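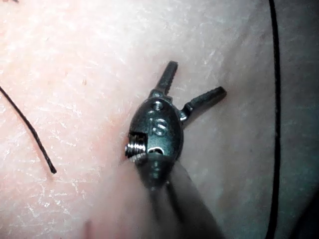

24th October. Right arm again. I had promised myself a day of filing and a long lunch, and by ten past nine I was lying half under the Karndale cell with a flashlight in my teeth, looking for the place where a cable was rubbing. The complaint from Modupe was that the grasper was "lazy," meaning it opened when told but took its time closing, like a teenager with a bedroom door. So I had it open wide just over the skin pad and stared at it for far longer than is good for a person. The little S engraved on the wrist looked fine. The screw on the side of it looked fine too, threads all nice and bright, and I was sorry to see it, having hoped for something I could point at. There was a stray dark strand lying on the skin off to the left, and I spent a while deciding whether it was suture or one of mine. I didn't pursue it.

Anyway, the wrist was innocent. The trouble was back at the drive end, where the tension on the closing cable had gone slack. I logged it at 21 last time I set it. Today it read five, which is hardly a number at all. Deolinda says I should check it weekly. Deolinda is right, and I've told her so in a voice that I hope discouraged her from mentioning it again before November.

Retensioning goes like this, and I'm writing it down because the Resarska manual has it on page 119 in a translation that seems to have been done over the phone. Arm parked and power off. Cover off, two screws, put the screws in the dish and NOT on the ledge (I found one of August's on the ledge). Back off the lock nut. Take up the slack a quarter turn at a time, and move the jaws by hand between turns so the cable can settle. Lock nut on again. Power up, home the arm, open and close it until bored. I was bored by eleven. Then the reading had crept down a little, as they do when they've been pulled about, so off came the cover and I did it over.

Rhydian wandered in halfway through the second go to ask if it was a good time to talk about the budget for spare instruments. I was holding a spring down with my thumb. He talked about the budget for spare instruments. I think I may have agreed to make the present pair last until spring, but there were no witnesses except Athina, and she can be bought with coffee.

After lunch (short, a granola bar) I did the homing offsets for both arms, as I always do once I've had one of them apart. The left was where I left it. The right had decided that straight ahead was a matter of opinion. I nudged it, saved, homed it, nudged it back by half as much, saved, homed it again and called it straight. Danladi, the control program, wanted a restart to take the new numbers, and then it wanted another one for reasons of its own. I cleaned the light while I waited. It needed it.

Then Modupe took the controls and went back to the pad.
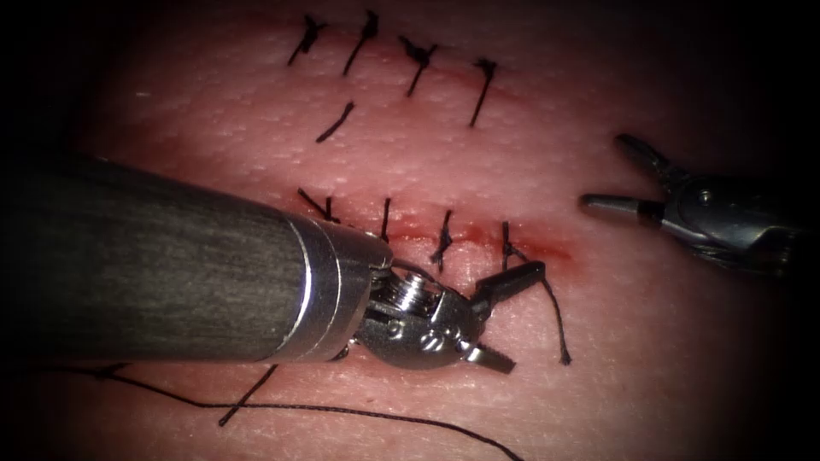 Both arms back over the lower incision, Friday afternoon.

I like watching her at it more than I let on. She had the needle driver in from the left and the grasper hanging open on the right, waiting its turn, and there was thread lying all over the bottom of the pad. I'd like her to tidy that up as she goes, for the sake of my hinges. She'd like me to mind my own end of the cable. We've had this conversation before, and I expect it will outlive the machine.

Verdict on the grasper: "Better." I asked if that was better as in good, or better as in this morning. She said it was closing when she told it to and did I want a certificate. I put "operator satisfied" in the log.

Yetunde wants the cell moved to the other bench so she can get at the sink. Moving the cell means leveling it, which means the offsets again, left and right, and I'd only just stopped seeing them when I shut my eyes. I said I'd think about it. I have thought about it and I'm against it. The sink can move.

To do Monday: check tension first thing, before anyone has touched it. Order cable from Jomby, the thin kind, and read the part number back to them slowly, as they sent us garden wire once. Find the good hex key. It was in my shirt pocket when I got on the bus, so really that should say bring back the hex key.

Home at seven. Soup. My thumb still has the print of the spring in it.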